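Night Shift Operator and Trainee Operator, Pumping Station, Hunorville

Borbély is looking for two people to join our team at the pumping station in Hunorville. One place is for an experienced operator, the other is for a trainee. Both are permanent and full time.

Our company takes care of the drainage water for the lower part of the town and the farm land behind it. The work is calm on most nights. When there is heavy rain it is not calm, and then we need people who keep a clear head and write down what they do.

What you will do

You will make a walk through the station every 2 hours and read the levels in the inlet channel. You will clean the screens by hand when leaves and branches collect there, mostly in autumn. You will start and stop the pumps according to the plan of the day, keep the shift book, and call the person on duty if something is outside the limits. The trainee does all this together with a colleague for the first 90 days and after that takes a short oral exam in the station.

The shift is 8 hours and starts at 10 in the evening. The plan is made one month in advance. You can exchange shifts with a colleague, only please tell Zuzana Čierny before and not after.

What we ask

For the operator place: a certificate in electrical or mechanical work, and some years in water, heating or a similar plant. For the trainee place: finished school and a wish to learn, we do not ask for experience. For both: you can climb stairs and ladders, you can work alone, and you read and write English well enough for the shift book. A driving licence is useful, as the last bus to the station leaves before the shift begins.

What we give

Pay according to the company table, with a night supplement. Work clothes and boots, which we also wash (the clothes, the boots you wash yourself). A warm kitchen with a proper cooker. Paid courses at Trolto in the winter months. We have the contract for this station until 2033, so it is not a place for one season only.

How to apply

Please send a short letter and your CV to the Borbély office in Hunorville, to the attention of Zuzana Čierny. Write in the letter which of the places you want. Certificates can be copies, we look at the originals later. We read the letters until the end of July and we answer to everybody, also when the answer is no.

If you have questions about the work itself, ask for Svetozár Hrubý at the station. He is best reached after 2 in the afternoon. It is possible to visit before you apply, please bring closed shoes.

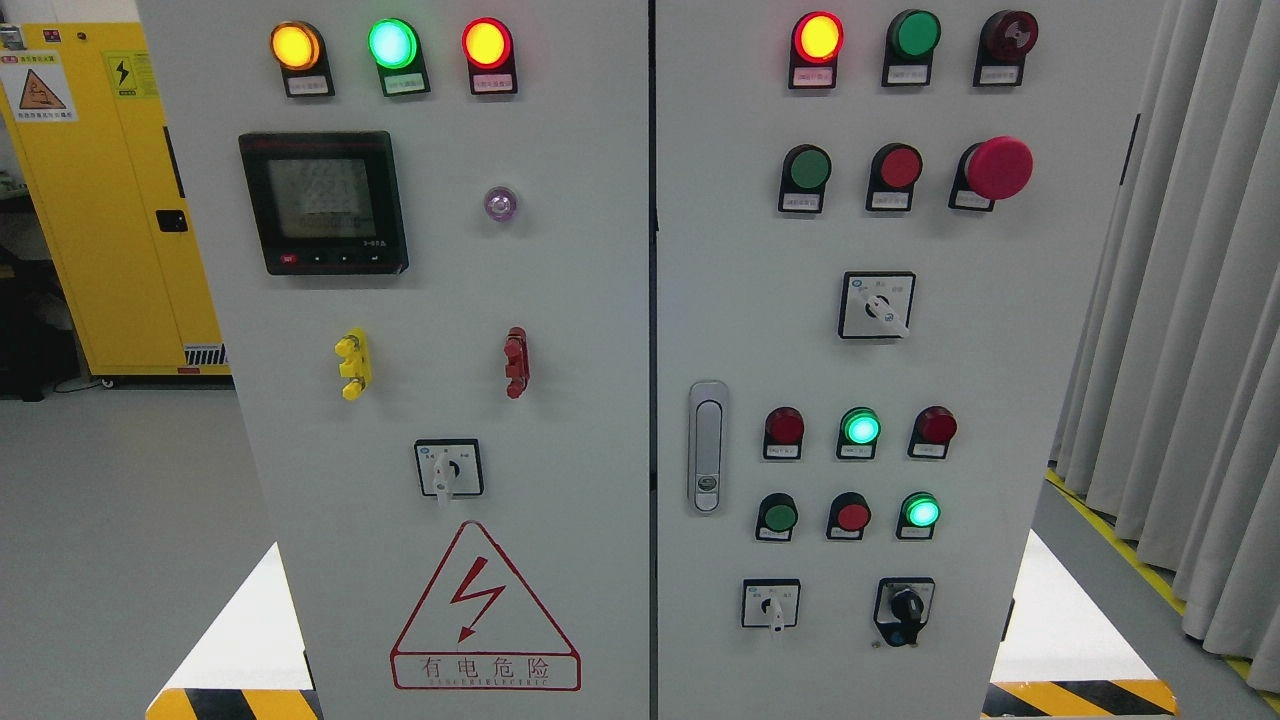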